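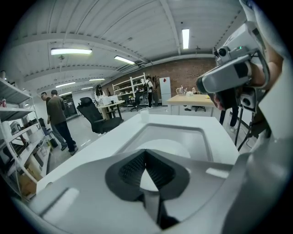 Domingo Lagos wrote:
> I do not agree with section 4 of the draft. If we ask every
> operator to write a note before each recording session, they
> will copy the note from the day before. At Faltden we tried
> this in October and after two weeks all notes were the same.
> I would keep only the rule about people in the room: tell
> them, get their yes in writing, and store the paper.
> Why do we need more than this?

Dear Domingo, dear all,

Thank you for the comments. I answer only on section 4, Telma will answer on storage.

I understand the problem with copied notes, we had it too. But the written yes covers only the persons who signed. In a shared room other people come and go at the desks and shelves behind the table, and a wide lens on a hand-held gripper takes them in also when the operator looks only at the tray. The same is true for a lens worn on the head, maybe more, as it turns with the person.

At Stikcombe, Yamila Medina went through 1,893 recordings last year. In 167 of them she found a face of a person who had not signed. Roughly half could be repaired with blurring, the others were deleted. It was a lot of work for something that a short check before the start can avoid.

So I propose this text for 4.2:

"Before the first recording of a session, and again when the table or the tool is moved, the operator looks at the live view and names the persons who are visible. If one of them has not agreed, the operator waits, turns the table, or puts a screen behind it."

And for 4.3:

"Stands and tripods are placed so that their legs do not stand in a walking path. Cups and other items which are not part of the task are either removed from the table or listed in the session record."

Please note that 4.3 does not forbid the cup. Iker wanted to forbid it, but I think a table with normal things on it is useful – it only must be written down.

For the copied notes, would you accept a still from the live view in place of the text? Nobody can copy this from yesterday without it being seen in the time stamp.

I need answers before I send the draft to Adier.

Best regards,
Ro-un Baek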